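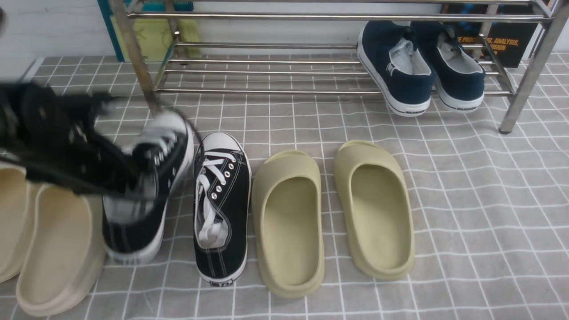

How do you keep canvas shoes and foam slides on one rack?

Torolside_2
My hallway rack is metal tubes and the slides keep ending up on the mat with the sneakers. Any order that works?

Riedl30
I put slides on the bottom, sneakers on top, laces tucked in (otherwise mine catch on the tubes!). Takes me 2 minutes at night.
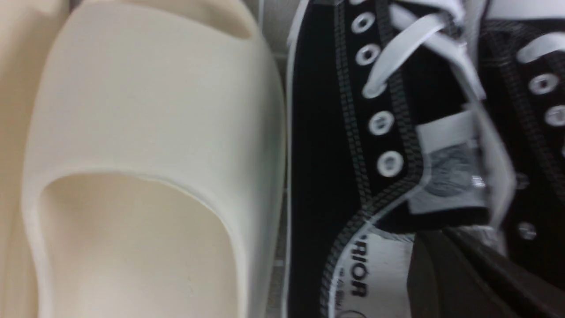

And wipe the slides first, pale foam shows every speck.

nernent1659
just get a bigger rack lol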